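The Last Item on the List 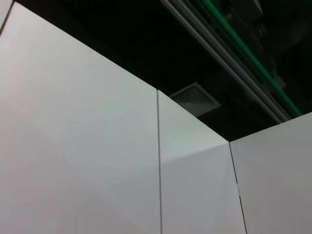

by T. Quintana

I'd rehearsed the whole thing in the shower. I had the dates down, I had the price down, and I had a very dignified pause planned for the part about the zipper. Then I got to the small claims office at 8 and found out the hearing was in a room with a vending machine in it, and my dignity sort of wandered off.

So. The dress. I'd rented it from Flusell, the bridal place on the second floor of the Drotelau mall, for my own wedding in July. I paid $1254, deposit included, and they promised three fittings. I got one. At that one the woman pinned me so hard I yelped, and she said, "Brides yelp," and wrote it on her clipboard!

On the morning itself a garment bag arrived and the dress in it was lovely. It was also somebody else's. It was made for a person with a good six inches on me, and it came with a note that said "Congratulations on your vow renewal."

My mother-in-law stapled me into it. I want that on the record, and I did get it on the record, because the referee asked me to repeat the word "stapled" so she could type it.

The Flusell man had brought a folder. He said the contract allowed for "reasonable substitution." He said the deposit was kept for damage, namely staples, and that they'd found roughly 160 of them (we'd used the one box, and I'd have sworn it wasn't even full). He wanted me to pay for the hem on top of that, which would have brought the whole adventure to $1552.

"Is the hem damaged?" the referee asked.

"It's perforated," he said.

She looked at me. I had my pause all ready and I forgot it completely. What I said was that I'd danced the entire evening holding a fistful of skirt in each hand, like I was crossing a creek, and that when my husband dipped me I'd gone off like a typewriter. Ping, ping, ping, all over the parquet. My aunt thought it was a sound effect.

The referee took off her glasses and rubbed her eyes for quite a long time.

She gave me back everything except the cost of dry cleaning, which I thought was fair, given the gravy. The Flusell man packed up his folder. Out in the hallway he held the elevator for me, and we rode down not talking, and somewhere near the ground floor he said, "Who did get yours, do you know?"

I'd never once thought about it. Some tall woman, renewing her vows that same Saturday of ours, opening up the bag.

"I hope she had a stapler," I said, and he pressed the button for the lobby again, though we were already there.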